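4.2 Grasp Planning and Cable-Aware Motion in the Two-Bin Cell
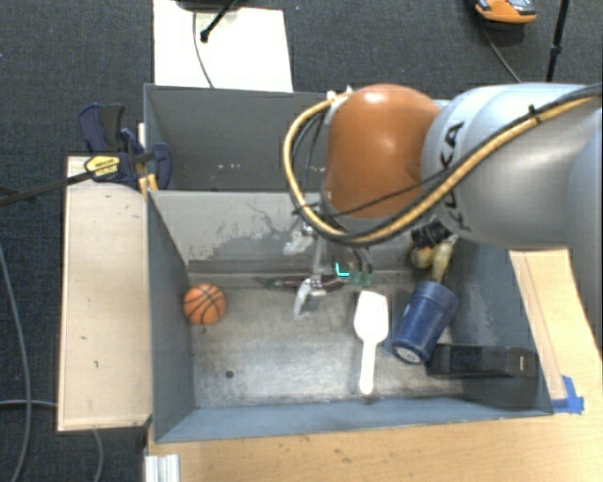
Plunier Workshop Notes, Vol. 7, p. 18

Figure 3. The KUKA arm with its gripper lowered over the front bin. The bin holds household items and toys of mixed shape, among them a small orange basketball, a white scoop and a dark blue cup.

The planner described in Section 3 proposes grasps from a depth image alone, and we were eager to see how far that would carry us on clutter like that in Figure 3. The long purple eggplant-like object near the back wall makes a good first case. Its axis is easy to recover from the point cloud, yet the wall is close enough that many of the best-scoring grasps would drive a finger into it. Our scoring function, Landry, handles this by testing the swept volume of both fingers against a fitted model of the bin before any grasp quality is computed. Candidates that touch the model are dropped at once, and the time saved goes into sampling more approach angles for the ones that remain.

Fitting the bin model turned out to be the most enjoyable part of the work. The scuffed paint on the back wall and the scratches on the floor gave our first segmentation network a lot of false edges, and it would sometimes report a thin object lying flat where there was only a mark. We now fit five planes to the depth data and use color only inside them. With that one change the false detections on bare floor almost disappeared — a very satisfying afternoon.

Motion planning has to respect the cable bundle as well as the links. The yellow-tan cable makes a wide loop beside the orange-brown joint cover, and a path that is perfectly legal for the arm can still pull that loop tight or sweep it across a bin wall. Plunier treats the loop as a chain of 4 spheres attached to the wrist, with radii that grow as the last joint turns away from its home angle. This is a crude model, but it is cheap to check, and it plugs straight into the existing collision code with no new solver.

All grasp attempts are logged by Fistton, which stores the depth image, the ranked candidates and the joint trace under one key. The training set for the current scoring weights holds 3,000 attempts recorded at our Jarkport lab. Being able to replay any of them against a new build of the planner has changed how we work: a change to the sampler can be tried on old bins before the arm moves at all.

Tilted cups remain hard. The rim and the base offer very different grasps, and depth returns inside the cup are often missing, so Landry tends to rank both too low. We return to this in Section 5.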